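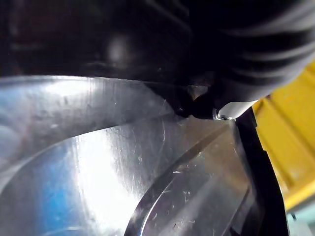 The Westerberg Supper Club Goes Monthly

Well, friends, it has finally happened, and I could not be more pleased! After our potluck in October filled every chair in the Dritside Hall (and a few we borrowed from the church), Hedvig Blomqvist has agreed to run the supper club once a month from now on. Bring a dish if you can, bring a neighbor if you can't, and please write your name on the bottom of your casserole pan. I still have 2 glass ones in my pantry that somebody must be missing by now.
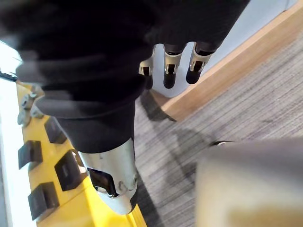
Fingertips with silver metal joints under a black fabric sleeve.

Doors open at 7, and Sverre Björklund will have the coffee going well before that. Euan Innes is putting together a little recipe booklet, and he would love to have 50 recipes in it, so do dig out your grandmother's cards, stains and all. Plain weeknight soups are every bit as welcome as fancy cakes. Leave yours in the box by the coat rack, or hand it to me when you see me out walking the dog.

Ylva Lie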